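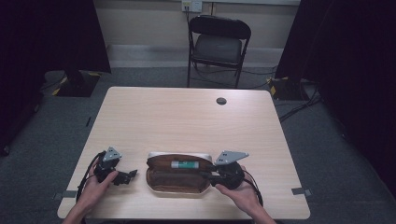 Ramiro Benítez wrote in after the last round to ask whether we could please put the comments next to the items this time, since he had spent half an evening flipping between the list and the notes at the back. Fair enough, Ramiro, and thank you for reading the whole thing so closely! The comments now sit under each item.

Skendcombe Craft Rooms — Walk-Through Checklist
Date of inspection: 10/12/2019
Next one due: February

1. Front door and hallway
Door opens fully from inside without a key: OK
Hallway clear to full width: Needs attention
Comment: The coat rack has crept out again. I know it is handy by the door, and I know how many coats we get on a rainy evening, but it has to go back against the wall past the notice board. I moved it myself and put tape on the floor to show where the feet go.

2. Fire extinguishers
Hallway, kitchen, kiln room: OK, OK, OK
Comment: Gauges in the green on all 3. The kitchen one has a very stiff bracket, so please try lifting it down once (gently) so your hands know how it goes.

3. Smoke alarms
Tested with button: 4 of 4 sounded
Comment: The one outside the kiln room is the quietest of the bunch. I could hear it from the sewing room with the door shut, but only just, and there were no machines running. I'd like to try it again on a class night.

4. Kiln room
Vent fan running: OK
Shelf clearance: OK
Door sign: Missing
Comment: Does anybody have the old sign? It was a good one. If it doesn't turn up I will print another. Shelves were lovely and tidy, so thank you to the pottery group.

5. Electrical
Cords and plugs looked over: 1 fail
Comment: The Duketti iron has a split near the plug and is now in my office with a label on it. Please don't rescue it — I know it is everyone's favorite. The Drerard heater is fine but must plug straight into the wall, never into the power strip.

6. Stairs and handrail
Rail firm: OK
Treads: Needs attention
Comment: Third step from the top has a lifting edge on the left. Chrysikopoulos are coming to fix it and quoted $90, or $200 if we want all the edges done together. I lean toward doing them all, but let's talk.

7. First aid box
Contents complete: No
Comment: Low on small bandages again, and the burn gel is out of date. Tweezers are back, hooray. If you use the last of something, a scribbled note in the lid is plenty.

8. Exit lights
Front: OK
Back: Flickering
Comment: New tube ordered. Until it is in, whoever locks up should leave the back passage light on till everyone is out.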